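# Hand-held gripper for collecting kitchen task data

Project report, Tomomi Okabe, April 2, 2026

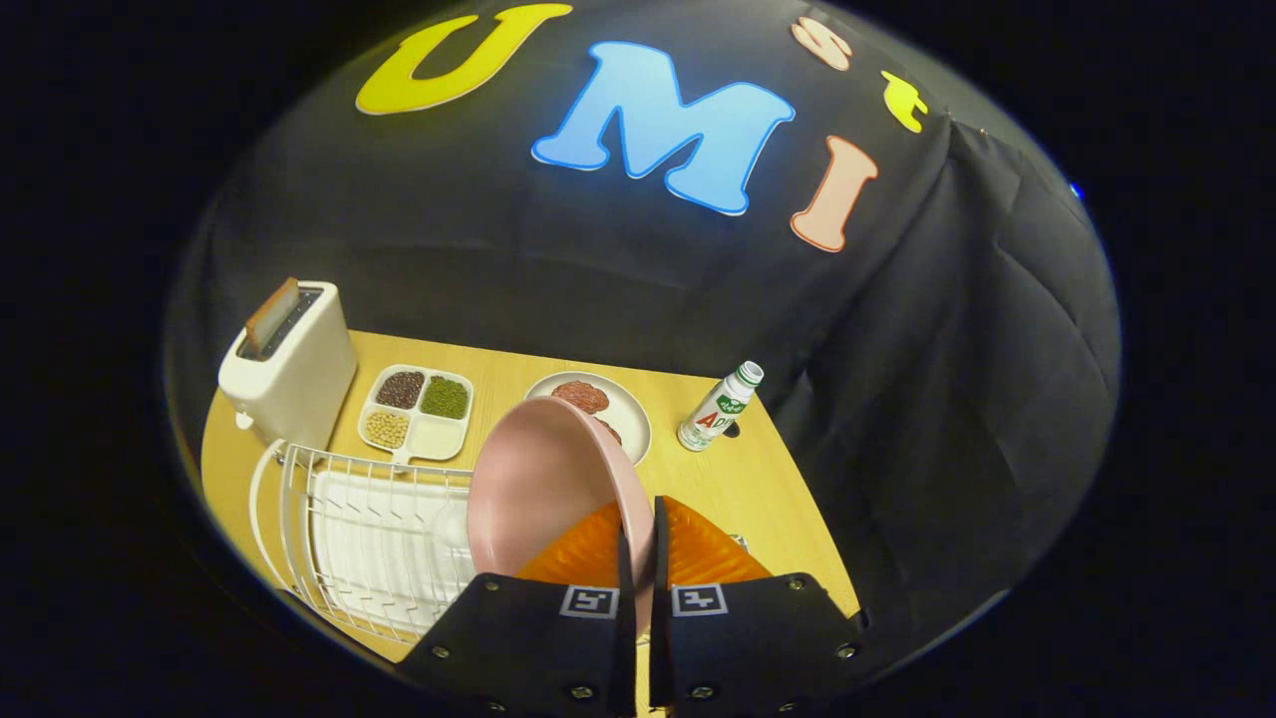
The aim of my project was to build a gripper which a person holds in the hand, and to use it for recording simple kitchen work. I built it in the shared workshop at Flinside, where I could use the printer and the small drill in the evenings. My budget was small, so I chose a design with two fingers and only one moving axis.

## Building

The body took more time than I planned. In my first version the screws of the fingers became loose after a short use, and the markers moved with them. When a marker moves, the software reads a wrong opening width. In February I made the mounting thicker and fixed each marker directly to its finger.

The soft pads were also changed. The first ones were smooth, and plates turned in the grip when they were held by the rim. I replaced them with ribbed orange pads, and I noticed less turning.

## Recording

The main task was to take a plate and put it into a dish rack. I kept 562 recordings after I removed those where a marker was hidden for too long. The whole set took around two weeks, together with checking.

## Problems that remain

The lens is very wide, so straight edges look bent near the border, and my calibration is still weak there. A black cloth behind the table helped against the light from the workshop window, but its folds change every time it is hung. I would also like to reduce the weight, as my wrist was tired after long sessions. For the next version I will try a shorter handle and test it first with cups.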